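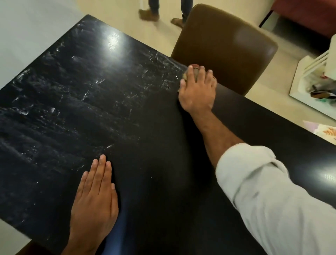

I am building a small drawing robot at home, with two arms and a Norkar controller, and I want to use a black tabletop as its base. The arms will stand on one long side and the pen must travel over the whole surface. My problem is the top itself. One half is full of fine white scratches and chalky smears, the other half looks much smoother, and I rub it by hand with a small brownish block. The line sensor under the pen holder reads 2233 on the clean part and 3934 on the white marks, so the robot thinks it has found paper. Should I continue to clean, or should I change the threshold in the program?

Nga Phí
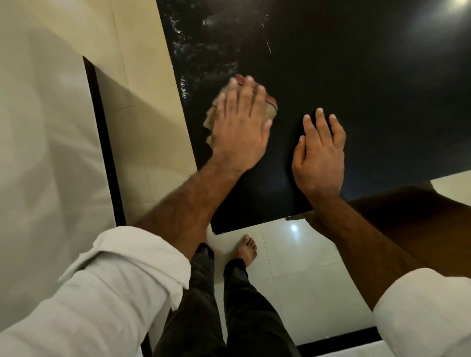
Lâm Nghiêm
Please do the cleaning first. A threshold between your two numbers will work in the evening and fail in the morning, when the light comes from the window. I had the same trouble with my Prikau arm. Use a damp cloth, let the top dry, and then take the readings again at many points. If deep scratches remain, put a matte black sheet over them. The shine is also bad for this kind of sensor.

Chu
just set it to 3000 and go, mine works

We use cookies to remember your login. Accept | Settings
Contact | © Balton Help | Back to top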